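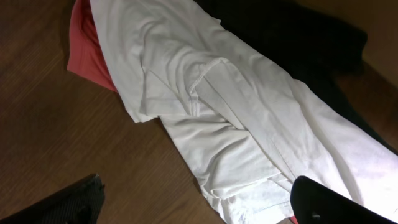 El plegado de prendas de punto empieza por localizar una referencia estable, y esta charla trata de cuáles sirven y en qué orden conviene buscarlas. Diapositiva 1: dejar el título en pantalla mientras entra el público y no leerlo. La referencia que se propone en primer lugar es el dobladillo. En la prenda blanca arrugada, el borde con pespunte visible de la manga doblada forma una línea quebrada y levanta un pequeño resalte que proyecta una sombra estrecha; el resto de la tela, con arrugas largas en el sentido de la prenda, da mucha menos información. Señalar también el tejido rojo coral que asoma por la izquierda, bajo la blanca: antes de plegar hay que separar, y el cambio de color es lo único que delimita las dos piezas en esa zona.

Última actualización: 2023-09-22

Utilizamos cookies propias para el funcionamiento de este sitio. Si continúa navegando, acepta su uso. Aceptar | Configurar

Diapositiva 2. Alcance
Decir de entrada lo que queda fuera: ropa de cama, prendas con relleno, calcetines. El procedimiento Plillura cubre camisetas, camisas y jerséis finos que llegan amontonados a una mesa de plegado. Se aplica en el taller de Derkthorpe desde diciembre. La versión anterior arrancaba por el cuello y fallaba cuando este quedaba debajo del montón.
(Si alguien pregunta por las toallas: se pliegan por las esquinas, otro procedimiento, no entrar.)

Diapositiva 3. Terminología
Leer despacio, la sala mezcla gente de lavandería y gente de confección.
Dobladillo: borde vuelto y cosido. Puede estar en el bajo, en la manga o en ambos.
Costura de unión: línea que junta dos piezas de tela. Costado, hombro, sisa.
Pliegue: doblez sin coser. Desaparece al extender.
Arruga: deformación sin función. No se usa como referencia en ningún caso.
La confusión habitual es entre pliegue y dobladillo. Regla de mesa: si no hay puntada a la vista, se trata como pliegue hasta comprobarlo.

Diapositiva 4. Separación previa
Orden de trabajo:
1. Identificar la pieza superior del montón.
2. Recorrer su contorno hasta encontrar un tramo que apoye en la mesa.
3. Levantar por ese tramo. No tirar desde el centro.
4. Si otra tela acompaña el movimiento, soltar y volver al paso 2.
El paso 4 se omite mucho en formación. Insistir. Las telas finas de algodón arrastran lo que tienen debajo por simple rozamiento, y una pieza arrastrada llega al montón siguiente sin registrar.
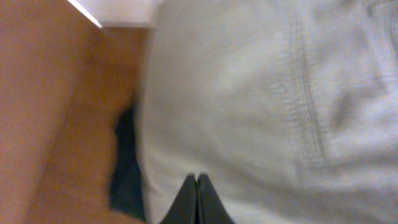
Garcia

Diapositiva 5. Lectura de la costura
Dejar la foto unos segundos antes de hablar. La costura se lee como dos líneas finas paralelas, de un gris más oscuro que la tela, que bajan con ligera inclinación y alguna ondulación. A ambos lados hay un fruncido leve. Ese fruncido es el segundo indicio: la puntada recoge el tejido y las arrugas pequeñas salen de ella hacia fuera. El pliegue ancho de la derecha es otra cosa. Oscurece más superficie que la costura y, visto de lejos, atrae antes la atención, pero es una banda de sombra y carece de doble línea.
Criterio que debe quedar escrito en la pizarra: doble línea más fruncido, costura. Banda ancha sin línea, pliegue.

Diapositiva 6. Dónde se pierde la referencia
Dos casos.
a) La tela se curva. La línea deja de verse donde la superficie gira, y el operario tiende a prolongarla en recto. No debe hacerlo. Se extiende primero la zona curvada y se vuelve a leer.
b) La luz satura. En prendas blancas, la parte más iluminada pierde casi todo el relieve. Volver a la primera foto si hay tiempo: junto al borde derecho, el blanco apenas conserva rastro de los dobleces, y la zona superior izquierda, en sombra suave, se interpreta mejor. Conclusión práctica: luz lateral y baja. La luz cenital directa empeora la lectura del blanco y no aporta nada en los colores medios.
No mostrar aquí la tabla de luminarias. Está en el anexo.

Diapositiva 7. Secuencia de plegado
Con la costura de costado localizada:
- Alinear el costado con el canto de la mesa.
- Extender desde la costura hacia el centro de la prenda, con la palma plana.
- Localizar el segundo costado y comprobar el bajo.
- Llevar las mangas hacia dentro siguiendo la sisa.
- Doblar en tercios verticales y después por la mitad.
Si la prenda no tiene costura lateral (tejido tubular), la referencia pasa al dobladillo del bajo y se toma el punto medio por doblez. Avisar de que el resultado es menos regular. En Derkthorpe se aceptan esas prendas con una tolerancia mayor en el ancho final.

Diapositiva 8. Datos
Muestra: 2000 prendas, todas dentro del alcance de la diapositiva 2. De ellas, 1544 se plegaron tomando una costura de unión como primera referencia. En 167 hubo que repetir la extensión por haber confundido pliegue y costura. El resto se resolvió por dobladillo.
Advertencias que hay que decir aunque no las pregunten: la muestra es de un solo taller, el registro lo hizo la misma persona que plegaba y no se midió el tiempo por prenda. No presentar la cifra de repeticiones como tasa de error del procedimiento; faltan los casos que pasaron sin detectarse.

Diapositiva 9. Mesa y superficie
Breve. Una superficie de madera de tono medio da buen contraste con prendas blancas y regular con las marrones. Con prendas negras el contorno se ve, la puntada no; para esas se trabaja al tacto, pasando el dedo en perpendicular al borde. El mobiliario Buso de Derkthorpe se eligió por la altura. El color venía dado.

Diapositiva 10. Pendiente
Probar el criterio de doble línea en tejido acanalado, donde el propio canalé produce paralelas. Revisar la tolerancia de las prendas tubulares. Redactar la ficha de mesa en una sola cara.

Turno de preguntas. Tener abierta la diapositiva 5, las dudas suelen ir ahí. Si preguntan por plancha previa: el procedimiento no la exige y la muestra se plegó sin planchar.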